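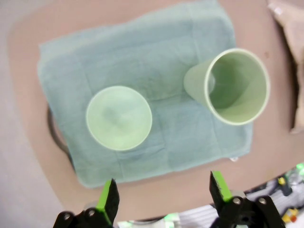 Best way to get old towels soft and absorbent again without replacing them all?

Posted by Deok-su Yoon in Laundry and Linens
5/14/25

Hi everyone! I've been reading this board for months and finally have something to ask. We moved to Dallent last June and I love the house, but the water is terribly hard. There's a white crust on the kettle after a few days, and the towels have gone the same way. They come off the line like cardboard and they push water around instead of soaking it up. Even the teal one I put under cups to drain is getting stiff, and it was the softest towel we owned.

I have 18 towels in the house and I don't want to buy new ones. Most are good thick cotton and the stitching is fine. What I've tried so far:

Extra detergent (made it worse, I think)
Fabric softener, the Prindora one with the blue cap — smelled wonderful, towels got slippery
A hot wash with nothing else in the drum

The hot wash helped a little, but they were stiff again after two weeks. I have a front loader and I line dry most of the year, although there is a small dryer in the basement. Has anyone brought towels back from this? I'd love to hear exactly what you did, quantities and all!

3 replies

Mechthild Imhof
Marked as helpful

Oh, you can absolutely get these back! I lived with hard water in Dotulholm for years and rescued a whole cupboard of hand-me-down towels there, and it's one of the most satisfying jobs in the house.

What you have is two kinds of buildup on top of each other. The minerals in the water settle in the loops of the cotton, and detergent that doesn't rinse out sticks there too. Softener then adds a coating over everything, and that's the slippery feeling you noticed. So stop the softener first.

Now the stripping. I do mine in the bathtub, 6 towels at a time, but a big bucket works if you do fewer.

Fill the tub with the hottest tap water you have, enough to cover the towels. Stir in half a cup of washing soda and half a cup of ordinary powdered detergent until it's all dissolved, then add a water softening powder, following the amount on the box for hard water. Push the towels under and leave them until the water is cold, four or five hours. Give them a good stir with a wooden spoon whenever you walk past. The water will go gray or even brown, and I have to admit I love that part!

Drain, squeeze, and run the lot through the machine on a warm cycle with no detergent at all and an extra rinse. If you still see suds in the window, rinse again. Mine usually need two goes the first time.

Keep dark colors in their own batch. Anything bright red or navy can bleed in a long hot soak, and I have a pink bath mat to prove it. Check the tags as well, and skip the hot soak for anything that says cold wash only.

For every wash after that:

Use less detergent than you think, but add the softening powder each time. With hard water those two go together.
Don't cram the drum. Towels need room to tumble or they won't rinse.
Shake each towel hard before you hang it — snap it like a whip, a few times from each end. It lifts the loops and makes a huge difference.
Ten minutes in that basement dryer, either before the line or after it, takes the crunch out.

Do let us know how the first batch turns out. I'm so curious what color your water goes!

Cheon714

vinegar. about a cup in the rinse and you're done. been doing it forever and my towels are great

Deok-su Yoon

Thank you both!! I did the first tub this morning, Mechthild, and the water looked like weak tea. I used bath towels only and kept the dark green ones out. They needed three rinses before the suds stopped. They've had ten minutes in the dryer and they are so much better, I keep picking one up to feel it. I dried my hands on one and they were dry the first time, no second pass needed.

Cheon, I'm a little nervous about vinegar every week with the rubber door seal, as the manual for my washer says to avoid it. I might try it in a bucket for the dishcloths though.

One more thing, if anyone is still reading. The softening powder I found comes in a box with 200 grams in it, and at the hard water dose that won't last long at all. Does anybody buy it in bulk, and does it clump if you keep it in a basement? Mine is on the damp side in summer. I'm doing the hand towels next, and then the kitchen ones.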